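Questions from staff: the robot cells at Kisis Road

Last updated 21 February 2024

Zornura is bringing two-armed robot cells into the returns and sorting area at Kisis Road. These are the questions colleagues have put to us at shift briefings and through the suggestion box. If yours is missing, ask your shift lead or write to the Operations office.

What is being introduced?

Table-top cells with two robot arms each, supplied by Vastura. They handle small, light household goods and toys that come back from shops in mixed baskets. The arms pick an item up, turn it and put it in the right place on the table. Heavy, sharp or leaking items stay with people.

Why are the arms working with toys?

Toys make up a large share of our returns, and they are awkward to hold. The shapes are rounded, the plastic is smooth and many come in parts that should stay together. 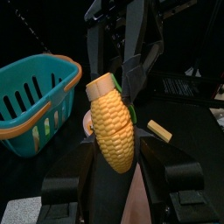 A yellow plastic toy corn cob held in the gripper, with the other arm above it.

Will anyone lose their job?

No permanent post in returns will be removed because of the cells. This is written into the agreement with the staff forum and applies to all 200 people on the site. Agency hours may fall at quiet times of year. We will tell the agency a month ahead if that is likely.

So what will change for me?

If you work on the small goods line, you will spend less time on first sorting and more on checking, repacking and dealing with items the cell has passed over. Each cell has one operator per shift. The operator fills the basket, clears the table at the end of a batch and records any stops.

Do I have to become an operator?

No. Operators are taken from those who put their names down. There are 19 places in the first group and the list is still open.

Is there training, and is it paid?

Yes to both. Training takes two days in normal working hours. You do not need to know any programming. The second day is spent at a cell, with a trainer beside you.

Does the operator rate go up?

Operators move up one pay step once they have been signed off. The step stays with you if you later go back to the line.

What does a cell look like inside?

It is a black table with dark fabric on three sides. The arms are mounted at the left and right and reach in towards the middle, and the goods are set out between and around them.

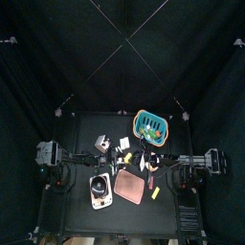
Goods do not have to be lined up or sorted by type before a batch starts. Leave a gap between them if you can, and do not stack anything on top of a box.

Can I reach in while the arms are moving?

Never. Press stop, wait for the arms to come to rest, then reach in. The same rule applies to cleaning and to picking up dropped items.

How fast is it?

Slower than a practised person. In the October trial the cell sorted 773 items over a week of day shifts. Target rates for the line will not be set from the cell's figures.

Am I being filmed?

The cameras on the cell are there to guide the arms. Pictures are not used for timekeeping or for discipline. Yatsenko, our maintenance contractor, can look at them when tracing a fault.

Who do I call if it stops?

Try one restart. If it stops again, ring extension 2000 and carry on sorting by hand. Time lost to a stopped cell does not count against the operator.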